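Tavmont opens its tool and equipment lending library in Fledthorpe this December

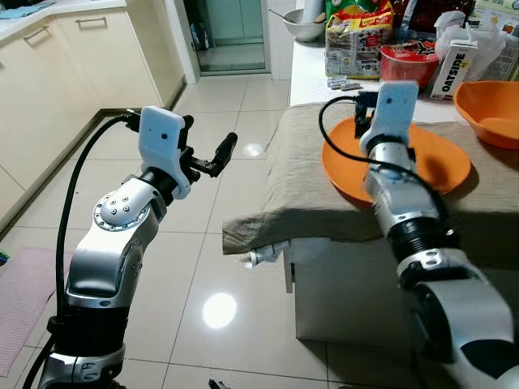
Two arms reach toward the tabletop.

FLEDTHORPE - I've been itching to share this one for months, and now I can. Tavmont is opening a lending library for tools and home equipment on Frimpong Street this December, and everyone in Fledthorpe is welcome to join!

I started Tavmont after I bought a tile cutter, used it for one bathroom, and then moved it from closet to closet for years. I asked my neighbors and they all had the same story (one of them had a carpet cleaner still in the box). So I rented a small space, put up some shelves and started asking people for their stuff. They said yes a lot more often than I expected.

We now have 640 items ready to lend, from ladders and sanders to canning pots, folding chairs and a really good apple press. A membership costs $9 a month, and you can keep most things for a full week. The bigger items, like the floor sander and the pressure washer, go out for two days at a time so the line doesn't get too long.

The first 100 households to sign up get their first month free. We already have 249 names on the interest list, so please don't wait around if you want in on that - being on the list doesn't sign you up by itself. You still need to come by or fill out the form.

We'll be open from 10 a.m. to 6 p.m., with a later closing time once spring projects get going. Bring a photo ID and something that shows your address. If you live in Flindudton you can join too, at the same price, and I'm working on a pickup spot over there so you won't have to drive a ladder home across the bridge.

We're also taking donations of working tools. I'd especially love hedge trimmers, clamps of any size and a second sewing machine, as the one we have is already spoken for through the holidays!

About Tavmont
Tavmont lends tools and household equipment to members in Fledthorpe and Flindudton.

Media contact: Tavmont front desk, Frimpong Street, Fledthorpe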